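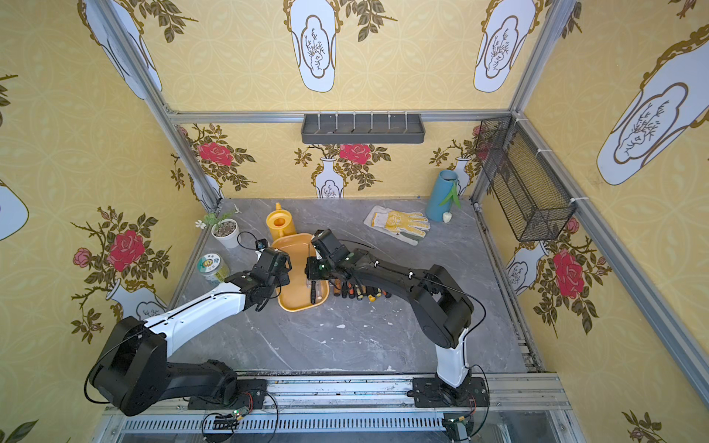 Home News Robotics Software Opinion Subscribe

Filed under: Automation / Control software

Joly says its planner ends the arm-on-arm traffic jam. The numbers are thinner than the pitch.

Sun 21 May

Joly, the motion planning outfit spun out of tool maker Brolel, has released version two of its two-arm scheduler, Plundden, and is telling customers it can keep a pair of arms working in the same patch of bench without one parking while the other finishes.

It's a familiar promise. Most two-arm cells still run on a crude lock: whichever arm claims the shared zone gets it, and the other waits. Plundden drops the lock and replans both paths together every 20 milliseconds, using joint positions and a depth map of whatever is lying on the table.

The company's claim rests on 1129 trials of tabletop jobs, mostly picking hand tools out of trays and putting them back among ordinary household clutter. Joly reports no collisions between arms. It also reports 129 trials in which the planner gave up and froze both arms until an operator stepped in, a figure that appears in an appendix and nowhere in the press material.

"A stop is a safe outcome," said Rosine Langlois, who leads the planning team. "We would sooner hand the job back than guess."

Fair enough, but a cell that hands the job back more than one time in nine needs a person standing beside it, and the labour saved by that second arm starts to look pretty modest. Joly hasn't published how long the stops lasted, or how the same jobs went under a plain zone lock. Without that baseline there's no telling whether the new scheduler is faster at all.

Bastien Bodin, an integrator at Dullon who has had the beta since last winter, was lukewarm. He said the joint replanning behaves well when both arms come in from opposite sides of a tray, and gets twitchy when a long forearm has to reach back across the bench. Cables are another sore point. The collision model treats each arm as bare links, so any slack in the wiring has to be covered by padding the links by hand.

"You pad it enough to be safe and half your workspace is gone," Bodin said. "Then you may as well have the lock back."

Langlois said cable modelling is on the list for a July update. Licences are $300 a month per cell, with the logging tools sold separately. Joly said it would consider releasing the raw trial logs but wouldn't commit to a date.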